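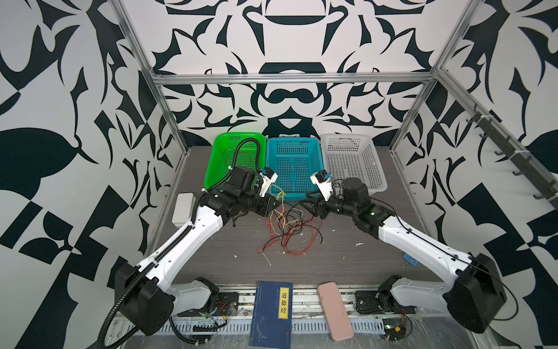

Planning a budget for a two-arm work cell starts with the table and everything bolted to it, and the arms come second. Most first budgets are done the other way around. The arms get a firm quote, and the rest goes on one line called "accessories." Look at how much of the cell is accessories: an aluminum frame, patterned wall panels, a wrist camera mount on each arm, a cable conduit, and three plastic baskets for sorting into. Each of those needs its own line.

Step 1. Write down the job
Put the task in one sentence before you ask for any prices. Ours at Sestham was "sort small mixed parts into three baskets, two arms, one operator nearby." If a quoted item does not serve that sentence, move it to a second list and leave it there until the cell has been in use for a while.

Step 2. Split the money
We put 60 percent of the budget into arms, grippers and motor controllers, and kept the other 40 percent for the frame, cameras, computer, wiring, spares and setup time. Chak-lun Tse, who did the Winside cell after ours, used the same split and had to shift only a little of it toward cameras.

Step 3. Price the wiring properly
Wiring is the line people guess at. Thin colored wires left lying across the work surface between two grippers will get snagged sooner or later, so budget for sleeves, clips and strain relief on both arms. Measure each run with the arm fully stretched out, then add slack. Allow 10 percent extra on every cable length. Order spare connectors at the same time – the shipping often costs more than the parts.

Step 4. Buy the cheap things cheaply
Baskets, bins and trays do not need to come from an automation supplier. Household plastic baskets are fine if the rims are stiff and you can get more of the same kind later. Pick different colors if your software has to tell them apart. We set aside $230 for baskets, clips, cable sleeves and tape, and that was enough.

Step 5. Ask for lead times in writing
Get a ship date for each item, not one for the whole order. We had quotes from Wullier and Garba, and the cheaper one had the longer wait on grippers. Uchenna Ogbonna keeps a plain spreadsheet with four columns: item, price, ship date, and what is held up if it comes late. Sort by the last column before you sign anything.

Step 6. Hold some back
Keep part of the setup money unspent until both arms have worked the table together. Changes to camera position and basket placement come up then, and they usually mean another bracket or two. Our own review is set for June, and the spares order will wait until then.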